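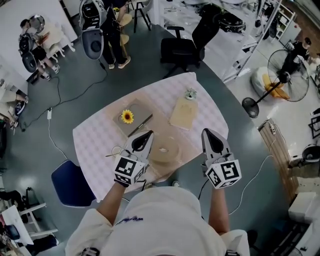 **Figure 3.** A small table laid with a pink-and-white checkered cloth, a sunflower and a potted succulent.

### 4.2 What people keep on a small table

We had expected, when we first sat down with the household diaries from Surdale, that most of the writing would concern meals. Meals do come up, of course, and often at lovely length, but what our diarists returned to again and again was the cloth. Of the 141 households that took part, a good many kept one cloth for weekdays and another for company, and several wrote whole pages on the business of deciding which visitors counted as company (a sister-in-law, it seems, may go either way). 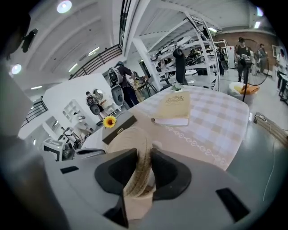 Checks were the great favorite in the weekday group. Diarists told us that a check forgives a crumb, that it looks cheerful in January, and that it was what their mothers had used. We coded 943 diary entries that mention a table covering, and the word "cheerful" turns up in them far more often than "clean," which surprised us and rather pleased us too.
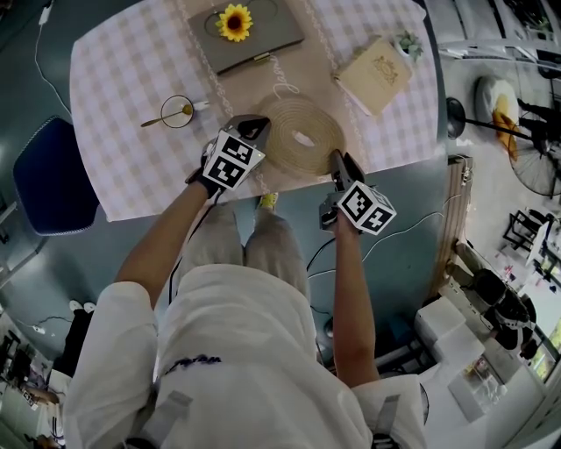

*Home and Everyday Life Group, Makhubela College*

Flowers and plants were a different matter. People seldom planned them. They wrote of moving a pot to the table for an afternoon and leaving it there all winter, or of setting down a single bloom wherever there was room and growing fond of it in that spot. One Surdale diarist gave up eating at her table altogether so as not to disturb a fern, and took her suppers on the stairs until spring.

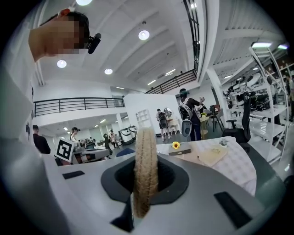 ### 4.3 Comparison with the Prarnia diaries

The Prarnia households wrote less about cloths and a great deal more about chairs, and we take up their entries next.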